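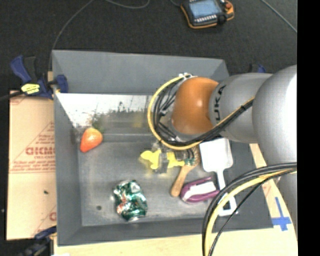 Ten months into having an arm on the sorting bench at Clistside and I finally have opinions, so here's a thread for everyone who keeps asking me if the robots took our jobs. Short version, no. Longer version, my job is weird now! I used to sort returns by hand all day. Now I fill a gray bin with a crushed green can, a strawberry, a brush, a spatula, whatever, and the arm reaches in for things while I fuss over the setup.

First thing that changed: my wrists. I was at 480 picks a shift by hand on the old line and I went home every night with a bag of frozen peas on each arm. I haven't bought peas since spring. (I don't even like peas.)

Second thing: noise. I thought it would be loud. It's the people part of the room that's loud. The bench is the quiet corner now and folks come over to eat their chips, which they are not supposed to do.

Someone asked what the training was like. We got 10 hours with the folks from Batow, mostly about the pendant and where to put your hands and where to absolutely never put your hands. Good trainers. I'd have liked double that. I learned most of the useful stuff from messing up on a slow afternoon.

Best day so far was 356 items before lunch. Worst day was 198 for the whole shift and I took it personally, like the arm was mad at me. You do start talking to it. I say good morning. I'm not sorry.

What I don't love: the pace gets set by a screen. When it was just us, somebody would notice you were having a rough day and slide over to help. The screen doesn't do that, so we've had to start doing it on purpose. We swap every two hours now and that was our idea, not management's.

Also the pay question, because I know it's coming. Yes, I got bumped up a grade. No, not everyone on the old line did, and I think that stinks and I've said so in the meeting.

They want a second bench by the end of July. I asked to help pick where it goes. Away from the loading door, please, it's an oven over there.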